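Notes for the standards session, Saturday, 10:30
Irina Mihăilă

Slide 1. Title
Wait for the doors to close. Thank Hotex for the room. Say up front that the slides will be shared, so people can put their phones down.

Slide 2. Why write rules for simulated runs
Most of our sites have a safety procedure for the real cell. Few have one for the simulator. The usual argument is that nothing can get hurt in there. True, but the results leave the simulator. They end up in a purchase decision or in a controller that someone loads on a real arm at Honport. A bad record upstream is a bad record everywhere.

Slide 3. What we looked at
We went back through 2,118 simulated episodes from the Teltari project. Of those, 1,887 had a usable log. The other logs were missing the scene version or the random seed, and without those you can't run the episode again. Pause here. People usually want to write the number down.

Slide 4. Rule one: fix the scene before you start
Floor, walls, textures, lights, props and start pose all go in one file with one version number. If you change a wall texture, it's a new version. Teams push back on this one. They say a texture is decoration. It isn't decoration to a policy that works from camera images. Randomizing is fine – write down the range you drew from and the seed.
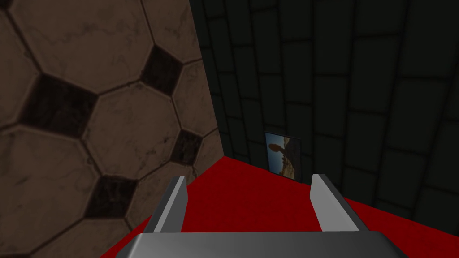
Slide 5. Rule two: say what counts as done
Write the success test before the first run. "Reached the object" is too loose. Give a distance, a time limit and what the fingers should be doing at the end. At Bettencourt two teams scored the same batch with two different tests and argued for a month. Both teams were careful people. The test was never written down.

Slide 6. Rule three: keep the failures
Of the 1,887 episodes with usable logs, 1,686 met the written test. The rest stay in the archive with the same fields filled in. Don't delete them, and don't rerun a seed until it passes and then report only the pass. If a run is thrown out for a technical fault, log the fault and the name of the person who made the call.

Slide 7. Rule four: label simulated data as simulated
Every still, clip and table. Put the label in the file's own record as well as the folder name. Folder names get changed when people copy things – I have done it myself. Ask for a show of hands on who has a required field for this today.

Slide 8. Moving to hardware
A pass in simulation is permission to ask for a hardware trial. It doesn't replace the risk assessment for the cell. Speed and force limits get set again on site, by the person responsible for that site. Skip the long version of this if we're past 11:00.

Slide 9. What I'm asking for
Try the one-page form on your next batch. At 2,000 episodes or fewer, one reviewer can do the spot checks. Above that, assign a second. Send me the fields nobody fills in, and I'll bring the revised form in July.

Questions. If the licensing one comes up again, take it after the session.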